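Hudimen Metal Bin Owner's Guide
Section 4: Cleaning, Touch-Up and Fitting the Liner

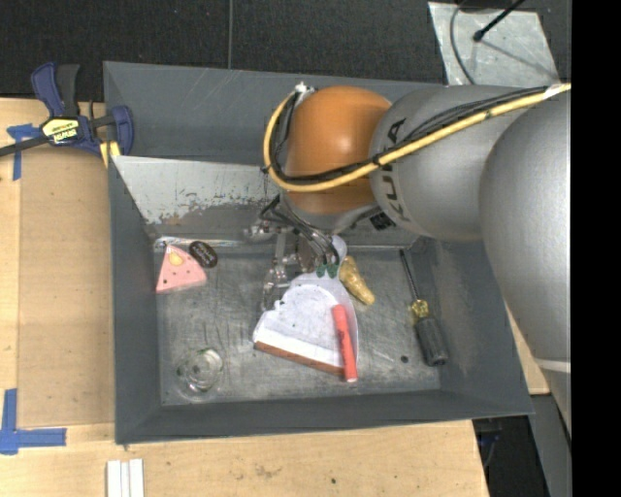 Page last updated: April 27, 2021

Welcome to the part of the guide most people skip, and we do understand why. A metal bin is a metal bin, and you probably bought yours so that you could throw heavy things into it and stop thinking about it. Still, a little care once or twice a year goes a long way, and most of the letters we get about rust and sticking liners would never have been written if the bin had seen a rag and a bit of paint in April.

This section covers the open-top bins in the Hudimen range, with or without the slanted inner panel. If you have the lidded Lemieux model, please read Section 5 first and then come back to us here, as the hinges need to come off before you do anything with water.

4.1 What is wear and what is damage

Fine scratches, smudges and worn patches on the floor of the bin are ordinary wear. Parts slide around, people scoop things out, and the metal takes on the look of a well-used baking pan. You don't need to sand them out or polish them, and we'd gently ask you not to try, because you'll only thin the metal.

Chipped coating is another matter. Once the coating has come away in ragged patches and you can see darker metal behind it, moisture has a way in. The lower part of a slanted panel is where to look first. Chips there should be touched up as described in 4.3.

Dents are fine so long as the bin sits flat and doesn't rock. A split seam is not fine. Please take the bin out of use and write to us.

CAUTION: Metal edges and old chips of coating can be sharp. Wear work gloves for everything in this section, even the quick jobs. Especially the quick jobs, if our own repair bench is anything to go by.

4.2 Cleaning the bin

You will need a soft brush, a bucket of warm water, a squirt of ordinary dish soap, two dry rags and a clear spot on a bench.

1. Empty the bin completely. Check the corners, where washers and small screws love to hide.
2. Brush out the dust and grit, working from the top of the walls down to the floor. If you have a shop vacuum, so much the better.
3. Wipe the inside with soapy water. Do the walls first, then the panel if you have one, then the floor.
4. For oily spots, let the soapy rag lie on the spot for a few minutes and wipe again. Please don't reach for the steel wool!
5. Rinse with a clean damp rag. There's no need to flood the bin.
6. Dry it right away with the second rag, and run a finger (gloved, please) along the bottom seams, where water likes to sit.
7. Leave the bin open to the air for 60 minutes before you put anything back into it.

NOTE: Never use bleach or a chlorine-based cleaner. It will dull the coating, and on bare metal it does worse than that.

NOTE: A full bin is heavier than it looks. Don't lift one alone if it holds more than 40 pounds, and never drag it across a wooden bench unless you enjoy refinishing benches.

4.3 Touching up the coating

We supply Woltero touch-up enamel in a small can with a brush in the lid. It comes in light gray and dark gray, so have a look at which part you are repairing before you order, as the panel and the walls may not match. The enamel goes on best in a room that is at least 50 degrees Fahrenheit, with a window open.

1. Clean and dry the bin as described in 4.2. Paint over oil will peel off again before you've put the can away.
2. With a plastic scraper, lift off any coating that is already loose. Stop when it stops coming easily.
3. Feather the edges of the chip with the 60 grit pad from the kit, using light strokes, until you can't feel a step under your fingertip.
4. Wipe away the dust with a dry rag.
5. Stir the enamel slowly until the color is even all the way to the bottom of the can. This takes longer than you'd think.
6. Brush on one thin coat, going a little past the edge of the chip on every side.
7. Let it dry overnight, then brush on a second thin coat and let that dry overnight too.

CAUTION: The enamel is flammable until it has dried. Keep it away from heaters, sparks and lit pilot lights, and lay used rags out flat outdoors to dry before throwing them away.

A touched-up spot will always look a little shinier than its surroundings for the first few weeks. It settles down with use.

4.4 Fitting a Skorna liner

The Skorna liner is a thin rubber sheet that lies on the floor of the bin and takes the worst of the knocks. It's optional, and plenty of owners do without it, but it makes the bin a good deal quieter, and your neighbors at the next bench may thank you.

1. Unroll the liner on a flat surface and leave it for some 40 minutes so the curl comes out. In a cold shop, give it longer.
2. Lay it in the bin with the ribbed side down.
3. Press it into the corners with the flat of your hand. The walls slope, so the liner should touch the floor only and not climb the sides.
4. If it does climb, take it out and trim one edge at a time with a utility knife. Trim on a cutting board, never inside the bin.
5. Put it back and check that it lies flat.

Do not glue the liner down. You'll want to lift it out at every cleaning, and grit that gets trapped under a glued liner has nowhere to go.

Replacement liners, enamel and sanding pads are listed by bin size in Section 7, along with the order form.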